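**2023-01-04 - News from the linen room**

The new arms at Foltside are up and running, and I've been down to the linen room more often this month than in all of last year! For anyone on the Dandgate side who hasn't visited yet, there are 2 of them, set up along the back wall where the old sorting bins used to be. They pick up cleaning cloths one at a time and pass them along for folding. Last shift before the holiday they got through 2,428 cloths, a Foltside record.

What I like best is what it has done for the morning crew. Firdevs Ekinci has been sorting and feeding cloths by hand since we opened the building, and by the end of a full cart her wrists used to ache. She now runs the station from the side, checks the finished stacks and pulls anything stained or torn. "I still touch the cloths," she told me, "just the ones that need me." She has also become the person everyone calls when a pick goes wrong, and she's good at it - she can usually tell from the sound.

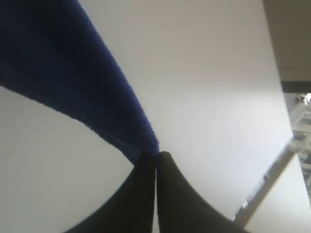 *A blue cloth in the gripper at Foltside.*

Cloth is tricky stuff to automate. It sags, it bunches up, and no two pieces land the same way. Yasaman Akbari spent most of the fall on grip settings, and the crew gave her a running list of problems, 114 notes in all, written on the backs of old delivery slips. She has worked through 58 of them so far and wants more, so please keep writing them down.

A few of you have asked about hours. Nothing changes on the schedule. The time freed up in the mornings is going to mending and to the mop-head backlog, and two people from the crew are starting training on the Asadi folding line. If you'd like to be next, put your name on the sheet by the time clock.

Pliltovley gets its own station in June. Firdevs will be over there for the first week to help people get settled, and she says bring questions.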